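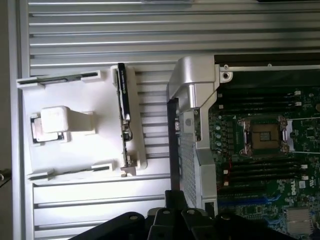 # Gidey cell: setup and care

Notes for the board assembly cell on bench 2 at Irkasau. The cell puts a processor and memory modules into a computer motherboard with one arm and one gripper. Parts wait in a white plastic fixture tray on the slotted aluminum table, and the chassis with the board sits to the right of it.

Maintained by Mesfin Lemma. Changes to the taught points go through Bethel Moges.

## What is in this repo

- `points/` taught positions, one file per station
- `tray/` drawings and print files for the fixture tray
- `checks/` the scripts run at the start of a shift
- `log/` the service log, plain text, newest entry on top

The motion code is in the Kasavel repo. Don't copy it in here.

## Tray layout

| Station | Holds | Points file |
|---|---|---|
| T1 | processor in its recessed pocket, white cap | `t1_cpu` |
| T2 | long module, upright, in the vertical holder on the board side | `t2_long` |
| T3 | thin strip in the upper bracket | `t3_strip` |
| T4 | thin strip in the lower bracket | `t4_strip` |

The cap at T1 goes on with its flat tab toward T2. The small raised stop on the tray is the reference for the tab. If the tab rides up on the stop, take the cap off and seat it again before teaching anything.

The brackets at T3 and T4 face each other across the tray. They are printed from the same file, but they wear differently, so replace them one at a time and re-teach only the one you changed.

## Fixing the tray to the table

1. Wipe the ridges and clear the slots under the tray.
2. Drop the T-nuts into the slots and start all the bolts by hand.
3. Push the tray toward the chassis until it meets the setup gauge.
4. Tighten the bolts nearest the board first, then the far ones.
5. Remove the gauge. It has been left in twice.

## Fitting the chassis

The current board is green with a Dell logo, and the socket lies between two banks of black memory slots. Load it with the processor socket empty and the metal shroud bracket with the mesh panel on the side next to the tray.

Before running:

- Retention frame and lever in the start position given in `points/socket`.
- White clips on the memory slots set as in `points/slots`.
- The thin red wire by the lower memory bank tucked clear of the slots.
- No tools lying on the aluminum table.

Don't touch the socket pins, and don't blow on them. Use the hand pump if there is dust.

## Teaching points

Run at 22 percent speed or less. Start with T2. It is the tallest station on the tray and the one the gripper is most likely to hit. Then do T1, T3 and T4, and the socket last.

The shroud bracket is between the tray and the board, so every transfer has a lift point above it. The lift is stored as `z_clear` and is set to 210 mm above the table. Lowering it saves very little time. Leave it alone.

When the gripper works near the mesh panel, keep the fingers closed until the links are past the panel. The joint bolts stick out farther than the model says. This is ticket 67 and still open.

## Gripper care

At the start of a shift:

- Open and close five times with nothing in the fingers. Listen for clicking at the pivots.
- Check the bolt heads on the links for paint marks that no longer line up.
- Wipe the plates with a dry cloth. No oil on the fingers.

Once a month, take the gripper off, clean the pivot holes and put it back with new threadlocker. Run `checks/home` afterward. If any axis is off, re-teach T2 and compare it with the old file before going further.

Spare link plates come from Sirenen. Order them in pairs.

## Known problems

- The contact check at T2 sometimes reports no part when a part is there. Run it a second time. If it fails again, look at the small bracket at the base of the module.
- `checks/tray` stops at line 99 if the points files have Windows line endings.
- Strong overhead light washes out the white plastic in the wrist camera. Turn down the lamp over the bench before running the tray check.

## Last full re-teach

Jan 26, 2018, Bethel Moges. All four tray stations and the socket. The memory slot points were kept from the previous set.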